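7/17/18

Street light readings, Clornero Street, continued. The council's consultation on dimming closes before the end of July, so anything we want in front of them has to be in a state where a tired person can read it.

Swapped the battery in the Trisum logger before going out. It still resets its clock when you do this, and it still doesn't mention it. Set the clock by hand, wrote the offset on masking tape, stuck the tape on the lid. The previous tape said the same thing in someone else's handwriting, which was comforting.

Walked the north side first, sensor at knee height on the short pole, then the south side. Under the lamps the readings are steady and boring. Between the lamps they fall off a cliff, and outside the old Cortés bakery the logger gave a flat zero. I waved my phone at it to check that it was alive. It was. The lamp there is fine too, it just lights the inside of a plane tree. The council's consultation map shows this stretch as "well served," and from the point of view of the tree I can't argue.

Total readings once I threw out the phone: 686. More than I expected from one evening, fewer than the 1,000 we told the residents' meeting we would have. I suggest we go out again before anyone remembers the number.

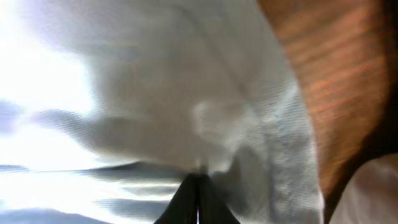 Pale cloth, close up.

Back at the bench. Exported the file and plotted it against distance. Two problems.

First, the logger and the measuring wheel disagree about how long Clornero Street is. The wheel clicks when it hits a curb edge, and the curbs on the south side are mostly edge. I've used the council's own street length and stretched our positions to fit. Please don't re-stretch the file. I renamed it so that it says stretched in the name, and anyone who stretches it twice will have to look at that while doing it.

Second, the council report quotes averages for the whole street and we have points. If we average ours we get a perfectly respectable figure, and you'd never guess there was a bakery you can't see. This is the whole argument, really. People don't walk along the average. I wrote that down for the submission, then crossed it out as too pleased with itself, then put it back.
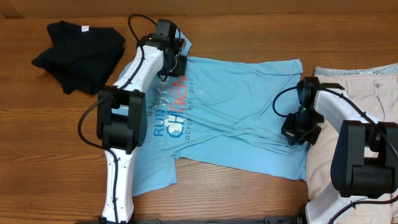 On the dimming proposal itself: the paper wants the lamps turned down after the last bus. Fine by me for the lit parts, and I know that won't be popular at the next meeting. Turning down a lamp that is pointing into leaves saves power and costs the pedestrian nothing, as the pedestrian had nothing. What I'd ask for is pruning first, then new readings, then dimming. The Parks people say pruning belongs to Roads. Roads say it belongs to the lighting contractor. I've not yet found out who the lighting contractor says.

Calibration check: ran the sensor against the Wullel meter under the desk lamp. They agree at the bright end. At the dim end the Wullel reads 2 lux higher, every time. I believe the Trisum, mainly on the grounds that the Wullel has been dropped and I was there. It does mean we should give the dark stretches as a range, and say why in a footnote.
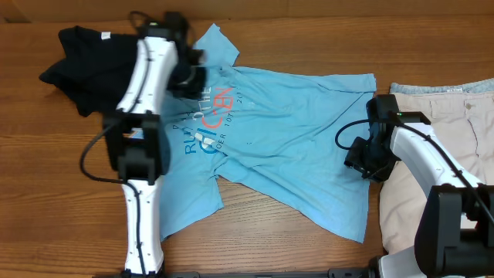 The footnote is now longer than the paragraph it hangs off. Will cut.

Still to do:
Repeat the south side with the sensor at the same height all the way. I got lazy past the crossing.
Ask for the pole numbers. The ones on the consultation map don't match the plates on the poles.
Print the plot large enough for the public gallery. The last one looked like a heartbeat.
Return the short pole to the rack. It is in my car.
New masking tape.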